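4.2 What went on in the commentary room

I should say up front that I came to this part of the study as a fan first. I've followed lower-league handball on club streams for years, and I've always wondered why the sound so often lets the pictures down. So when Taddale agreed to let us sit in on a whole season of their home matches, I asked Leonie Rakena if I could take the audio side, and she very kindly said yes (she wanted the camera operators anyway).

The set-up at Taddale is simple. Two commentators sit away from the hall, watching the match on a monitor, and their voices are mixed with four microphones around the court. The mixing is done by one person, usually Ívar Holst, on a small desk called a Dridix that the club bought second-hand. Everything then goes out through a single encoder. There's no separate sound for the replays, so if Ívar wants the thump of a shot under a slow-motion clip he has to ride the fader himself, and he does it rather well!

We logged 18 matches from first whistle to last. For each one I kept a running note of every moment when the commentary and the picture parted company: a goal called before viewers saw it, a name given to the wrong player, a long silence during a substitution. Ragnheiður Brøndum then went through the recordings without seeing my notes and made her own list. Where we disagreed we sat down together and listened again, which took far longer than either of us had planned. At the end we had 979 moments that we both accepted, and those are what I'm working from in the rest of this section.

By far the biggest group had to do with delay. The commentators' monitor took its feed straight from the camera switcher, while the court microphones went through the desk and picked up a bit of processing on the way. The gap averaged 300 milliseconds. That sounds like nothing, but in handball a lot happens in that time, and you'd hear "saved!" from the commentator and then the slap of the ball on the keeper's arm. Viewers noticed. Several wrote in the chat that the commentators must be guessing, and I felt quite sorry for them.

Ketill Ragnarsson, who did most of the main commentary, had worked out his own way round it by the fourth match. He simply waited a beat before calling a goal. When I asked him about it he said he'd never thought of it as a technique, he just didn't like "stepping on the noise". His co-commentator hadn't picked up the habit, and you can hear the difference very plainly when they swap over at half-time.

The second group was about names. Visiting sides often sent their team sheets late, sometimes in the warm-up, and twice the shirt numbers on the sheet didn't match the ones on court. Against Motutley this went on for most of the first half. Hạnh Phí, who was running the graphics, ended up reading the corrections down the talkback one by one, and every time she did so the commentary dried up for a few seconds while Ketill listened. I've counted those gaps as silences in Table 3, though you could fairly argue they belong with the name errors.

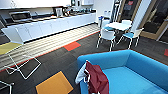 Figure 6. Kitchenette with kettle and worktop appliance.

4.3 What viewers told us

We put a short survey link in the stream chat after each match and had 3,000 replies over the season, which was a lovely surprise. I'd expected people to grumble about picture quality first. Sound came up more often, and the word they used most was "late". Quite a few asked for more of the bench microphone too, particularly in time-outs, and the Bach supporters were very keen on hearing their own drummers. Ívar did push the crowd up for their second visit, and the complaints about that are in Section 5.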